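Hendura Tea Circle Newsletter, September
4 min read

The black kettle and the small cup

Many members wrote to us after the last issue with the same question: which kettle should a person buy first, if the kitchen is small and the wish is only to drink good tea in the afternoon? I have thought about it for some weeks, and my answer is a round black kettle with a short spout, and one small dark cup to go with it. You do not need a whole set. I bought a whole set when I began and most of it still lives in its box.

The shape does a lot of the work. A low, round kettle stands firmly on the table and does not feel nervous in the hand. The handle that goes over the top lets you lift straight up, and your wrist stays in a comfortable position. I prefer a handle with some texture, as it gives the fingers something to hold. The short spout takes a little practice. On my first try I poured too slowly and the tea ran down under the spout and onto the cloth.

A white table is good for such dark things. On my brown table at home I was always looking for the lid. 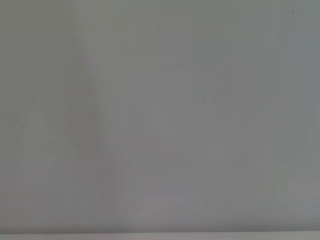
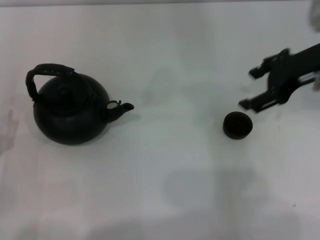
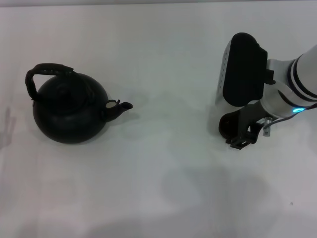 The second and third pictures show the black kettle on the white tabletop.

About the cup, I want to say something to those who are used to big mugs. A small cup seems not generous in the beginning. But you fill it again, and each time the taste is a bit different, and the tea in the kettle has time to become stronger. If it becomes too strong for you, add hot water and do not worry about the rules. For my own kettle I use two spoons of leaves, and in the evening only one.

Put the cup a little away from the spout when you set the table. Then you can turn the kettle without knocking anything over, and you bring the cup near when you are ready to pour.

After drinking, take out the leaves the same day. Rinse the kettle with warm water, without soap, wipe the outside with a soft cloth and leave the lid off until the inside is dry. I once closed mine in the evening and went to visit my sister, and the smell when I came back was not a tea smell.

Members who want to try before buying can come to the tea table at our Brollach room, any afternoon from 2 until the lights go off in the shop next door. Please bring your own cup if you have one you like. We still have 23 tins of the roasted green tea from Valdovinos, and they are kept for members until the end of September.

Next issue: how to store tea in a humid kitchen.

Hendura Tea Circle, Brollach room | Write to us by replying to this newsletter | © Hendura Tea Circle | Back to top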